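Relatos breves | Archivo de marzo

El ratón transparente

Li-hua Hsu dejó el ratón sobre la mesa azul y esperó. La tienda cerraba a las ocho y Brennan no llamaba.

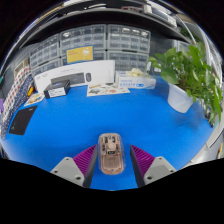
Había pagado 1524 por él y le ofrecían 3000. Le gustaba verle las piezas bajo la carcasa -- de niña abría los relojes de su padre. Buscó una caja y la volvió a guardar.
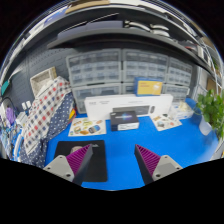 La mesa azul, con las pegatinas de comida y los cajones al fondo.

A las nueve sonó el teléfono. Dijo que ya no lo vendía y apagó la luz.

Contacto | © Pindilico | Volver arriba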